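What Is a Startup, and Who Gives It Money?

By Brisa Figueroa

Have you ever had an idea for something people would love to use? Maybe an app that helps you remember where you left your library books, or a game that teaches your grandpa how to text? Grown-ups get ideas like that too, and sometimes they turn one into a brand-new company. A young company that wants to grow really fast is called a startup. Startups are one of my favorite things to explain, so let's jump in!

Meet Kaletell

We need a company to follow, so let's look at one called Kaletell. It makes a computer program for music teachers. The program keeps track of who has a lesson, which song they are learning, and whether they have paid for the month. Before Kaletell, lots of these teachers kept everything in a paper notebook (and if the notebook got left on the bus, uh-oh).

Two friends started Kaletell. The people who start a company are called founders. These two founders had both taken piano lessons as kids, and one of them could write computer code. The other one was great at talking to teachers and finding out what bugged them most.

That second job matters a lot! A program can be very clever and still be a flop if it fixes a problem that people don't have. So before they wrote much code, the founders spent weeks asking teachers questions. What takes you the longest? What do you always forget? What would you pay to never do again?

Renting a program

When you buy a soccer ball, you pay once and the ball is yours. Kaletell works differently. Music teachers pay $5 every month, and as long as they keep paying, they get to use the program. It's more like renting a pair of skates at the rink. When the month is over, you can pay again or hand them back.

This kind of rented program has a long name: software as a service. People shorten it to SaaS, and you say it like "sass," which makes me giggle every time.

Let's do some math! Suppose 200 teachers each pay $5 a month. That's 200 times 5, so Kaletell takes in $1,000 every month. Now suppose more teachers hear about it and the number climbs to 900. Now it's 900 times 5, and that makes $4,500 a month. Same program, a lot more money coming in!

Money that comes into a company from its customers is called revenue. Money that goes out is called costs. Kaletell has to pay for the computers that run the program, for the people who answer questions from teachers, and for the people who fix bugs. If the revenue is bigger than the costs, the extra is called profit.

The tricky beginning

At the very start there are no customers, so there's no revenue. But the costs show up right away! The founders still have to buy groceries. They need computers. If they hire a helper, the helper has to be paid.

Some founders use their own savings. Some keep a regular job and work on the startup at night. Doing it all without outside help is called bootstrapping, and the word comes from the little loops on the backs of boots that you tug to pull them on.

Other founders go looking for an investor.

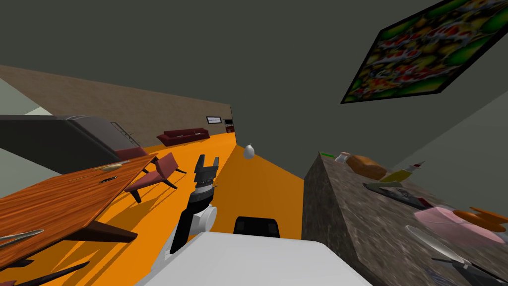 What does an investor do?

An investor gives a company money and gets a piece of the company in return.

Think of the company as a big pizza. At first the two founders own all the slices. When an investor named Tovar puts money into Kaletell, Tovar gets one of the slices. The word for those slices is shares. The founders own less of the pizza than before, but now they can afford to make the whole pizza bigger. A smaller part of a giant pizza can be more food than all of a tiny one!

This is different from a loan. If you borrow money from a bank, you have to pay it back, plus a little extra called interest. Tovar's money doesn't have to be paid back that way. If Kaletell does well, Tovar's slice will be worth more. If Kaletell closes, Tovar may lose every penny. That's a real risk, and lots of startups do close, even ones with smart people and good ideas.

So investors usually put money into many companies. Tovar also owns a piece of Rasatar, which makes a program for bike repair shops, and a piece of Cindedo, which helps bakeries keep track of cake orders. (I would like to visit all the Cindedo customers, please.) If one company does badly, another one might do wonderfully.

Someone to ask

Money is a big help, but running a company brings up hard questions, too. Should we hire another person? Should the price go up? What do we do when a customer is really angry?

The person in charge of the whole company is called the CEO, and that stands for chief executive officer. A new CEO may never have done the job before. So many of them have an advisor, somebody who has already helped a company grow and remembers all the bumps along the way. An advisor is a lot like a coach. The coach doesn't run onto the field and kick the ball, but the coach has seen plenty of games and can spot things the players miss.

Bigger startups often have a board of directors as well. That's a small group that meets with the CEO, looks at how the company is doing, and votes on the most important choices. Investors often get a seat on the board. The people on it are called directors, but they don't make movies!

Going public

Most startups are private, so you can't just walk up and buy a piece. But if a company grows very large, it may decide to sell shares to everybody. The first time it does this is called an initial public offering, or IPO. After that, its shares are bought and sold on a stock market, and the price can go up or down all day long.

Getting to an IPO usually takes years, and most companies never have one. Some get bought by a bigger company. Some just keep going at the size they are, with happy customers and bills paid on time, and that's a great way to be a company too.

Try it yourself

Grab a sheet of paper and invent your own startup! Write down:

Who has a problem?
What would your company make to help?
How much would each customer pay every month?
What would you have to spend money on?

Now pretend you have 200 customers. Multiply to find your revenue for one month, then take away your costs. Is there any profit left? If there isn't, try changing the price or finding a cheaper way to do things, and run the numbers again. Real founders do this over and over, sometimes on the backs of napkins!

Words to know

Founder: a person who starts a company
Revenue: money that comes in from customers
Profit: what is left after the costs are paid
Share: a small piece of a company that someone can own
Investor: a person or group that puts money into a company to own part of it
CEO: the person in charge of a company
IPO: the first time a company sells its shares to the public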